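Deferring an operating system update on managed tablets

Posted by Begay Office Services in Device Management

Our office administers 25 tablets through the Skarkon console. The new system release announced in June is now being offered to every device. We wish to hold it until our scheduling application, Brevau, has been confirmed as compatible. Can the update be deferred for all devices at once, and will security fixes still be installed?

Balham Support Desk
Yes. Open Policies, select Software Updates, and set a deferral period for major releases. Security fixes are governed by a separate setting on the same page and should remain on automatic. Assign the policy to the full device group and allow each tablet to check in before confirming the result. Please note that a device which has already downloaded the release may continue to display the installation prompt - the downloaded file must be removed under Storage on that device.

northside_admin
We did this with 200 devices and it worked, apart from a few that were in the wrong group. Check the groups first.

Records Unit 437
The same question arose in our department. We would advise updating one tablet ahead of the others and using Brevau on it for a full working day, including printing and calendar export. Our printing templates required changes under the previous release. I do not know whether this applies to the current one.

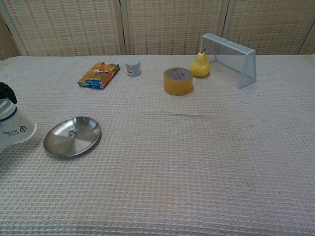

Table and three-panel divider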